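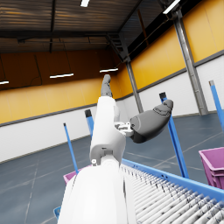
4.2 Adding a conveyor zone to the floor plan

A zone in Zarei is any stretch of floor or equipment that holds stock for longer than one scan cycle. Racks, carts and packing tables are entered as static zones. A roller conveyor with a side rail, such as the blue-railed one running off to the right, is entered as a transit zone, and its outline is drawn to the outer face of the rail. Do not draw to the ends of the rollers. Items resting against the rail will otherwise be logged as off-zone.

Before you start, sign in with a Planner account and close any open count sheets.

1. Open Layout > Zones and select New.
2. Set Type to Transit.
3. Enter a zone code. Codes may be up to 10 characters, letters and numbers only.
4. Click the start corner of the conveyor, then each further corner in order. Double-click to close the outline.
5. In the Dwell field, enter the longest time in seconds that an item may stay in the zone. The default is 50.
6. Set Direction with the arrow tool. The arrow must point toward the discharge end.
7. Select Save, then Publish.

Note: A saved zone is not live until it is published. Unpublished zones are shown in gray - they do not accept scans.

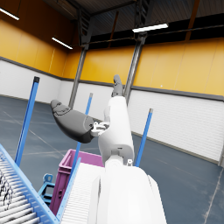
Publishing locks the layout for other planners until the index has been rebuilt. Larger sites should publish outside shift hours. A single layout can hold 2000 zones; past that limit, split the building into two layouts and link them under Layout > Sites.

CAUTION: Do not delete a transit zone that still holds open items. Move the items to a static zone first. Deleted items cannot be restored from the Lulturel archive.

If error 2989 appears after Publish, two outlines overlap. Select Show Conflicts, drag the shared corner clear, and publish again. Zones imported from Illo often need this step - the import rounds each corner to the nearest grid point.

Filed under: Setup Guides > Layout
Last edited by Parvaneh Sharifi
3 comments | 12 shares
© Hirent. Contact Support | Back to top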